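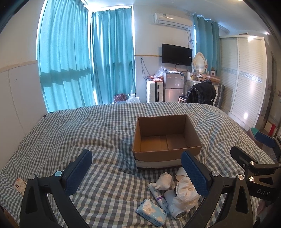
## Notas del orador: vaciar una habitación sobre la cama

Charla de tarde, sesión de agosto. Moderan Leonora Bañez y Lewis Jardine.

### Bloque 1 - La superficie de clasificación

- Empezar sin saludo largo. Dejar la foto en pantalla durante todo el bloque.
- Señalar la caja de cartón abierta en el centro de la cama, todavía vacía, y el grupo de objetos pequeños delante.
- Tesis: la cama es la mejor mesa de trabajo de un dormitorio. Altura media, acceso por varios lados, nada rueda hasta el suelo si el edredón está arrugado.
- Objeción habitual de la sala: el edredón de cuadros dificulta localizar piezas pequeñas. Es cierta. Recomendar una sábana lisa encima cuando haya tornillería o joyas.

### Bloque 2 - Qué entra y en qué orden

- Recordar el criterio Nimell: se clasifica por fragilidad y después por contenido. El uso no interviene.
- Figurita de cerámica blanca: pieza crítica del lote. Se envuelve por separado y va en el centro de la caja, sin tocar las paredes.
- Tubo y frasco cilíndrico: comprobar el cierre, bolsa individual, posición vertical.
- Paquete de pañuelos azul claro: relleno lateral. Ocupa hueco y amortigua.
- Vaso de papel: a reciclaje. No se embala nada que cueste menos que el espacio que ocupa.
- Bolsa de plástico blanca: se alisa y se reutiliza como envoltorio exterior. No sirve como único acolchado de la cerámica.
- Tarjeta o librito estampado, a la izquierda: papel, siempre plano, contra una pared de la caja.
- [Pausa. Preguntar quién habría metido primero la figurita.]

### Bloque 3 - Datos del traslado de Iston

- 683 cajas revisadas a la llegada, casi 3.000 objetos registrados.
- Encarnación Carrasco revisó las fichas; las incidencias se concentran en cajas con líquidos y cerámica juntos.
- No extrapolar a mudanzas de oficina. Si preguntan por Drerkport, remitir a Mitali Marikar: otro inventario, otra ficha.

### Bloque 4 - Lo que se queda en la pared

- Volver a la foto: televisor negro en la pared, aire acondicionado encima, cortinas turquesa.
- Las cortinas se descuelgan al final. Con sol directo, cerrarlas mientras haya cosméticos sobre la cama.
- Televisor: fotografiar las conexiones antes de soltar nada. Soporte y tornillos en la misma bolsa, etiquetada.
- Aire acondicionado: fuera del alcance de la charla. Técnico autorizado.

### Preguntas

- Reservar 3 minutos por bloque.
- Nerea Villalobos tiene las fichas impresas del modelo Escobar - repartirlas a la salida, no antes.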